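Flarismont Table Cover Board
Clisetti Workroom Supplies

Home > Work Surfaces > Covers and Boards > Flarismont Table Cover Board

Item no. 2355
In stock, ships from our Gough warehouse
Sold singly or in packs of four

Overview

The Flarismont Table Cover Board is a heavy white paperboard sheet that lies flat on a table and takes the wear that would otherwise go to the tabletop. It is used for sorting, paper crafts, light assembly, model painting, sewing layout and classroom work. When a sheet gets marked up you turn it over, and when both sides are done it goes out with the paper recycling.

The board is white on both faces. One face is smooth and the other has a slight tooth that keeps small parts from sliding. There is no print, grid or logo on either side. Customers who want a cutting grid should look at the Brorkunier line, which is a different product with a self-healing surface.

We have carried this board since before Clisetti had a website. The core was changed once, when the old mill stopped making the gray chipboard center. The current version has a white core all the way through, so a trimmed edge looks the same as the face.

Sizes

Small: 24 by 36 inches
Medium: 30 by 48 inches
Large: 36 by 60 inches
Long: 30 by 72 inches

All sizes are the same thickness, 1/16 inch. Corners are square. If your table has rounded corners, you can leave the board short of the edge or trim it to match, as explained further down.

The Long size ships rolled in a tube with a 6-inch inside diameter. All other sizes ship flat between two sheets of corrugated cardboard. A rolled board needs a day or two under weight before it will lie flat, and we recommend ordering a flat size if you can use one.

Choosing a size

Measure the top of the table, then decide if you want full coverage or a work area. Most people who order for the first time want full coverage. Many of them reorder one size down, because a board that stops a few inches short of the back edge is easier to lift out and flip, and the back of a table gets very little wear in any case.

Do not order a board that is bigger than the table. An overhang of more than half an inch will crease the first time someone leans on it, and a creased board cannot be flattened again.

For two tables pushed together, use two boards with the seam over the gap. A single board across two tables will show a ridge if the tables are even slightly different in height.
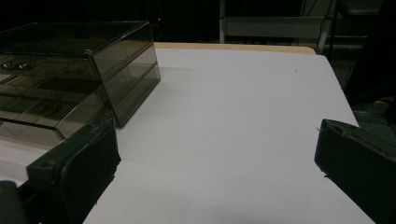 Holding the board in place

On most finished wood and laminate tables the Medium and Large boards stay put under their own weight. The Small size can shift. Use one of the following:

Removable double-sided tape, four short pieces, one near each corner. Peel it off slowly, pulling back along the table and not straight up.

Corner dots, item 516, a pack of 28 clear adhesive dots. These hold better than tape and come off with a fingernail. Do not use them on waxed or oiled wood.

Edge clips, for tables with an exposed lip. These hold the board firmly but they take up space, and a sleeve can catch on them.

Do not use spray adhesive. It leaves a residue on the table that the board was bought to prevent.

Trimming

Use a utility knife with a new blade and a metal straightedge. Make three or four light passes instead of one hard one. Put scrap cardboard underneath. Scissors will cut the board but tend to leave a wavy edge.

For rounded corners, lay the board on the table so it lines up on two sides, reach under with a pencil, and trace the curve onto the back. Cut just inside the line. A fine sanding block will clean up the curve.

If the edge of the table is not straight, trim the board to the narrowest point. It will look better than trying to follow the edge.

What the surface will take

Pencil, ballpoint and most felt-tip pens write on it cleanly. Pencil can be erased several times before the surface starts to fuzz. Washable markers will stain, since there is no coating to wipe them off.

White glue and glue sticks are fine in small amounts. Scrape off dried glue with a plastic card. Hot glue can be lifted off the smooth face once it has cooled – on the toothed face it will usually take some of the paper with it.

Acrylic and tempera paint dry on the surface and do not soak through in ordinary use. Watercolor work with a lot of water will make the board swell. If you do wet work every day, buy the coated version, item 681, which has a thin film on one side and cannot be recycled with paper.

Heat: the board is not a trivet. Do not put soldering irons, heat guns, irons or hot pans on it.

Cutting: an occasional knife cut does no harm to the table if the cut is shallow. For regular knife work, put a cutting mat on top of the board.

Sorting and small parts

A plain white surface makes small items easier to see, and this is the reason many of our customers give for buying it. Beads, screws, seeds, buttons and electronic parts all show up well. Under a bright lamp the smooth face can glare, so turn the toothed face up for close work in the evening.

If you keep drawer units or storage boxes on the table, set them toward the back so the front of the board stays clear. Put felt pads under anything heavy. A loaded drawer unit left in one spot for months will leave a shallow dent in the board. The dent does not reach the table underneath.

Lift storage units when you move them. Dragging one across the board will scuff the face and can pull up an edge.

Care

Dust with a dry cloth or a soft brush. For smudges, use a white vinyl eraser. A barely damp cloth is acceptable if you dry the spot right away.

Flip the board when one side is worn. In classrooms this tends to be once a term. In a home workroom with light use, one side can last a year or more.

Store spare boards flat, under a bed or behind a cabinet, with the packing sheets still on. Boards stood on edge in a damp room will bow. A slight bow comes out if you lay the board on a flat floor overnight with books spread over it.

Specifications

Material: white paperboard, acid-free
Thickness: 1/16 inch
Color: white, both faces
Finish: smooth one side, light tooth the other
Coating: none (see item 681 for coated)
Recyclable: yes, with mixed paper, if free of tape and heavy paint
Pack quantities: 1 or 4

Common questions from customers

Will it yellow? Slowly, in direct sun. Away from a window you are unlikely to notice any change before the board wears out.

Can I use it outdoors? Only on a dry day, and clip it down. It is light for its size and wind will lift it.

Does it smell? There is a faint paper smell when the pack is first opened. It airs out in a day.

Can it be written on with chalk? Chalk skips on the smooth face and does not brush out of the toothed face. We do not suggest it.

Is the white the same from pack to pack? Close, but not exact. Sheets from different runs can be a little warmer or cooler. If you are covering a row of tables and want them to match, order all the boards at once and add a note asking for a single run.

Shipping and returns

Small and Medium boards ship by regular parcel service. Large boards ship as oversize, and the added charge appears in the cart before you pay. We do not ship single Large boards outside the lower 48 states – too many arrived bent. Packs of four travel well and can go anywhere we deliver.

Check the corners when the parcel arrives. If a corner is crushed more than half an inch, send us a photo within 14 days and we will replace the sheet. You do not need to send the damaged one back. Boards that have been trimmed cannot be returned.

Related items

Corner dots, pack of 28 (item 516)
Flarismont Coated Cover Board (item 681)
Brorkunier Gridded Cutting Mat
Felt pads, self-adhesive, assorted
Metal straightedge, 36 inch

Page updated 7 July 2025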